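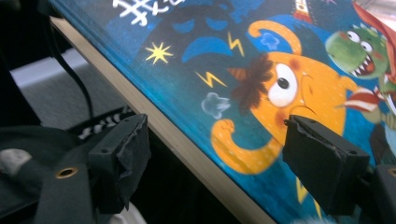
Shelving kids' books is the job I'd gladly hand over, so I went along to the open day at Darnus to see how close the machines are. Not very, by my reckoning. A hardcover with an orange one-eyed creature on the front is a fair test, as glossy covers slide and boards dent. Tips I brought home for doing it by hand:

Lift a hardcover by the spine and the page edge together. Never pinch one corner.

Clear the table first and wipe it dry.
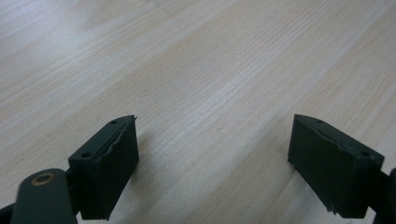

Grip pads over a bare tabletop. Check yours for frayed edges.

Rubber pads on any grabber or clamp wear at the edges first. Dale Vachon quoted me $50 for a new pair, and I'd try fresh tape before paying that.

Use a divided box for standing books upright. Clear acrylic is handy if you like to see the colours of the covers,
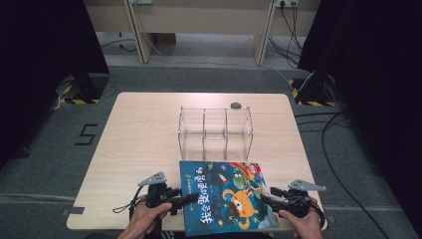 though it scratches, so dust it with a soft cloth. I'll look in again in August. Until then the kids can tidy their own.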